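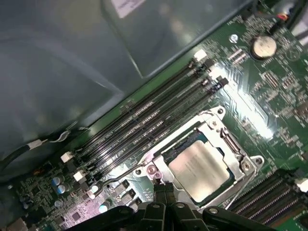

Robotics / Company News

Vellisia pauses processor removal after lever fault at Povivmont bench

By Anitha Hegde, Wednesday

I run the teardown program at Vellisia, and I'd like you to hear this one from me. We've stopped robotic processor removal on our Povivmont bench while we fix a fault in the way our gripper handles the socket lever – the thin metal arm that locks a processor in place. No one was hurt. We did damage 2 motherboards, and I'm not happy about either of them!

If you've ever swapped a processor at home, you know that lever. It's under tension, and when you let go at the wrong moment it springs up. Our arm is supposed to press it down, slide it sideways and ease it open. On both bad runs the fingertip slipped off early, the lever snapped back, and the gripper kept going as if it still had hold of it. The force limit should have stopped the arm right there. It was set at 68 newtons, a number we'd carried over from pulling drives (far too much for anything near a socket).

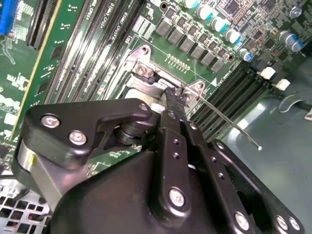
Ezequiel Ibarra, our cell engineer, found the setting the same afternoon by going back through the force logs. "I'd looked at that file a dozen times and read right past it," he told me. He has since split the limits up by task, so the drive settings can't follow the arm over to the board. He's also adding a check that the lever is still in the grip before the arm makes its next move.

Until now the bench had finished 1487 socket openings without a report like this, and I think that made us a little too comfortable. We're going back through those logs too, looking for slips that never left a mark.

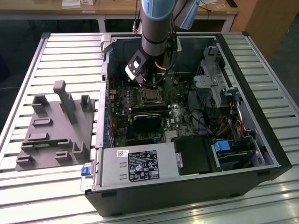 Our partners at Galli, who take the recovered processors, have been told which batches were on the bench that day and are holding them for inspection. The sister line at Clustmont uses the same settings file, so we've paused socket work there as well. Drive and memory removal carries on at both sites.

I don't have a restart date yet. Ezequiel wants a full week of clean runs on scrap boards first, and he's going to get it. If you've had parts from us in August and something looks off – bent pins, a scratched frame, anything – please write to me at the teardown desk and I'll answer you myself.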